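4. Public Demonstration Sessions

4.1 Setting and purpose

The grasp planner described in Section 3 was shown to the public during the open day held at the Uddale site in November. The open day is a yearly event at which residents, school groups, and local employers may visit the laboratories and speak with staff. For the Mevemden project it offered a chance to study how people with no training in robotics read the behavior of an arm when that behavior is shown to them in simulation. The present section reports the arrangement of the sessions, the material shown, and the comments collected from visitors. Results concerning the planner itself are given in Section 5 and are not repeated.

The sessions took place in the ground floor seminar room of the Haddad Building. A wall display carried the simulator view, and a second, smaller display on the operator's desk carried the planner log. Visitors sat or stood facing the wall display and could ask to see the log at any time. Staff were asked to use a short spoken introduction, agreed in advance, and to answer questions freely once the first trial had been shown. The introduction said that the arm on the display was simulated and that the planner would choose its own approach to each object.

Attendance was recorded at the door. A total of 349 people entered the room over the course of the day, and 186 of them completed the comment card. Cards were offered in English only and carried no personal details. Visitors under the age of sixteen were admitted with an adult but were not given a card. The study plan was reviewed under the site's standard procedure for public events before the doors opened.

4.2 Session format

Each session lasted 30 minutes and followed the same order. The operator first loaded a tabletop layout from the Dridulen scene library. The arm was then moved to its start pose, and visitors were invited to say which object they expected it to pick up. The target was announced only after these answers had been given. The planner was run at reduced speed so that the approach could be followed, and the operator paused it before contact. During the pause, visitors were asked to write down whether they thought the grasp would hold. The trial was then completed and the layout reset.

Nine layouts were prepared for the day. All of them used household and office items in loose arrangements of the kind found on a kitchen or office table, and all of them placed at least one object near or against another. Layouts were shown in a fixed order, which means that visitors who came to a single session did not see the full set. This was accepted as a limit of the format. An earlier plan to let visitors build their own layouts was dropped after a rehearsal showed that loading new objects took too long between trials.

The pause before contact was the part of the session on which most of the discussion turned. In the rehearsals, the arm had been run without stopping, and members of the test audience reported that they had been unable to tell when the approach ended and the grasp began. With the pause in place, visitors had time to compare the position of the fingers with the position of the target. Many asked to have the view turned before giving an answer, and the operator was allowed to do this on request.

4.3 The pen cup layout

The layout that drew the most written comments was the one known in the project as the pen cup layout (Figure 4). The target is the red-capped marker standing in the mesh cup. It is thin, it leans, and it must be lifted out without tipping its holder. The food packages nearby are not targets in this layout, but the planner must treat them as obstacles, and a wide sideways approach is therefore scored as a poor choice. The preferred solution is a descent from above with the fingers open.

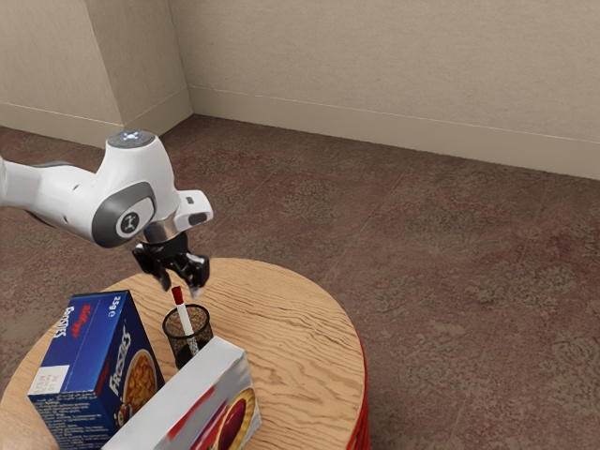
Mevemden Project Group

Figure 4. Simulated arm over the pen cup layout, with the gripper open above the tabletop and the marker upright in its cup.

Visitors who expected the grasp to fail gave two main grounds. The first was the lean of the marker. Several cards stated that a person would straighten the marker with one finger before lifting it, and asked whether the arm could do the same. The planner has no such action at present. The second was the distance between the fingertips and the cap, which many visitors found hard to judge on a flat display. Comments of this kind were more common from people seated to the side of the room, and the seating was changed for the later sessions.

A smaller group of cards dealt with the boxes. Their authors assumed that a large printed package would be easier for the arm to pick up than a marker, and were surprised that it had not been chosen as the target. Staff used this remark to explain that the width of an object matters to a parallel gripper, and that a box wider than the opening of the fingers has to be taken by a narrow side or left alone. Visitors generally accepted the point once it had been made with reference to the display.

4.4 Observations on the format

The comment cards were read by two members of the project group working separately, and differences were settled by discussion. Remarks on the clarity of the display, the speed of the arm, and the wording of the introduction were coded first. Remarks on trust and safety were coded in a second pass. The coding sheet was closed on 2026-01-18, and no cards were added after that date.

Two changes will be made before the sessions are offered again. A second view, taken from the opposite side of the table, will be placed next to the main one so that the gap between finger and target can be judged without turning the scene. The planner log will also be rewritten in everyday words, as visitors who asked to see it were often unable to connect its entries with the motion of the arm.

The format does not allow any claim about how the same visitors would have judged a physical arm. Sound, size, and nearness were all absent from the room, and several cards mentioned this directly. A comparison with a physical arm at the Uddale site is planned under the next phase of Mevemden and will use the same layouts in the same order.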